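Opinion / Automation / Write the hold test down before you run it

By Edvin Brekke

Last June our group at Marchetti threw out 37 pages of test procedure for robot gripping and started again. I was in favor of it, and I still am. The old document told you how to log in, how to name your folders and who had to sign the last page. It did not say what counts as a hold.

That is the gap I want to write about. Most shops that test grasps in simulation have a rule for success, but the rule lives in somebody's code. Ask two people on the same team and you may get two rules. Pierina Mazza, who ran our test bench before me, counted a grasp as good if the part stayed between the fingers for 3 seconds after the lift. Renzo Zuccaro, at the next desk, counted it as good if the part was still there at the end of the run, however long the run happened to be. Both are fair rules. The trouble is that both sets of results went into the same table under the heading "success."

My view is that a hold test should be described on one page, and that the page should be finished before the first run. It should say which arm and hand are used, which part, which grip force, what friction value, and whether the arm keeps still or changes pose during the hold. It should say how long the hold lasts and how much the part may slip in the fingers. If any of these change, that is a new test and gets a new page.

Pose is the item people leave out most often. A grasp can be fine with the arm in one position and poor in another, and a single stored view will not tell a reviewer which positions were tried. I would ask for at least 2 stored views with every grasp that goes in a report, with the joint values next to them. Storage is cheap, and a reviewer can look at two pictures in less time than it takes to open a log. 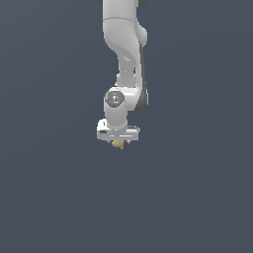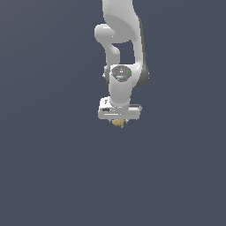 Simulated hold views: white arm, small tan object at the gripper, no floor or table in the model.

The bare background is a choice too, and it belongs on the page. Leaving out the table makes the model faster and keeps stray contacts out of the numbers. I have no quarrel with it for a hold test. But a result from a model with no table says nothing about picking a part up off one, and I have seen that claim made twice in supplier reports. Guido Benedetti at Skinura sent one of those reports back with a single line asking where the table was. I thought that was a reasonable question and I have used it myself.

Part shape needs the same care. Simple blocks and cylinders are easy to model and easy to hold. A lumpy part may be given a simplified contact shape, and then the surface you see on screen is different from the surface the fingers touch. Write down which one was used. If it was a simplified shape, say how it was made. Nidik does this in its internal reports, one sentence near the top, and it has saved me several phone calls.

The usual objection is that small teams cannot afford more paperwork. Gillespie Lennox made that case to me at some length and I take it seriously. He runs some 2000 trials a week with very few staff. But most of what I am asking for is already in his settings files. A short script can pull it out and fill in the page. What a script cannot do is decide how long a hold should last or how much slip is too much. Those are decisions, and a person should make them and put a name on them.

A second objection is that a fixed page will slow down people who are still exploring. I agree with this one. Early work should be free of it. The page is for results that leave the room, whether they go to a customer, a safety reviewer or another team that will build on them.

I would also like to see failed grasps kept under the same rule as good ones. Our old procedure let you delete a run if the part dropped in the first moments, on the grounds that the setup must have been wrong. Sometimes it was. Sometimes the grasp was bad. We now keep the run and note the suspected fault beside it, and the reviewer can make up his or her own mind.

Our one-page form is in use on the Flolell project now. It has two blank lines at the bottom for anything we forgot, and so far the one thing people keep adding there is the version number of the physics engine. That will go in the main part of the form at the next revision.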